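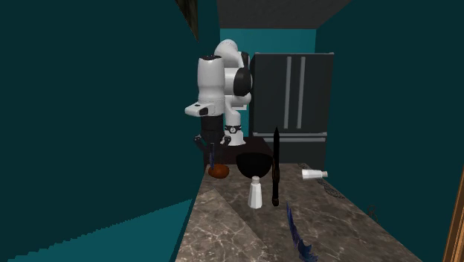 Plotilo simulator, kitchen pack - two stars

I bought this to test pick routines before running them on our real arm. Setup took an evening and the rendering is good. The marble counter and the bottles look fine.

Contact is the problem. In 50 overnight runs, the gripper closed through the object nine times and no collision was logged. On hardware that's a broken finger. Support sent a patch in February, and the fault is still there. Don't use it to sign off on safety limits.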